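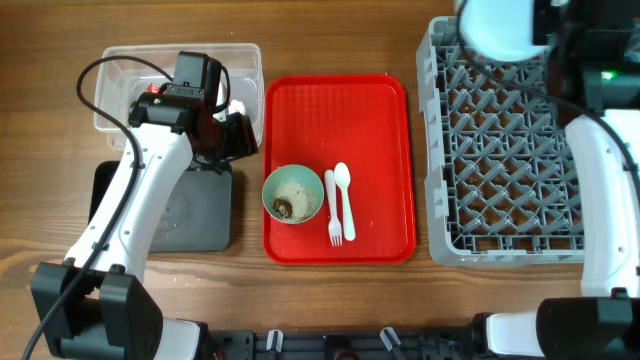 How often does a two-arm table cell need to be re-zeroed?
Every 144 hours of powered time, and again after any gripper, cable or base housing has been taken off.

The Cirby is a tabletop cell with two small robotic arms, built by Flemureo for clearing and sorting tableware. This article covers its setup, routine care and common repairs.

Layout
Both arms bolt to one rail along the operator's edge of the table. The rail is leveled first, then the base housings are fitted and tightened in turn, left before right. Work items go between the arms. In the standard clearing layout the scrap bin stands on the left, the serving tray in the middle and the dish rack on the right. The tray should lie within reach of both grippers. The bin and rack need to be reached by one arm only.

Zeroing
Each arm is moved by hand to its rest pose and held there while the controller stores the joint readings. The stored values run from 0 to 2000 counts per joint, with 1000 as the center. A joint that reads far from center at rest has usually been put together one spline tooth off. The manual gives 871 as the lowest reading that can be corrected in software - anything under that means opening the joint.

Cables
The cable on each arm runs outside the shell and must keep a free loop at every joint. A loop that is too short pulls on the gripper plug at full reach; one that is too long can catch on the rack. Cables are checked with the power off, by moving the arm through its whole range.

Cleaning
Crumbs are brushed off the table before each run and kept away from the base housings. Shells are wiped with a damp cloth. Solvent clouds the finish and should not be used. Gripper fingers are removed and washed separately.

Repairs
The most common fault is wear in the gripper gear. A service note by Lwazi Xaba, dated 2021-01-11, describes replacing the gear without removing the motor, and the Catterall and Honstead workshops both follow it. The screws are short and strip easily, so a hand driver is used throughout.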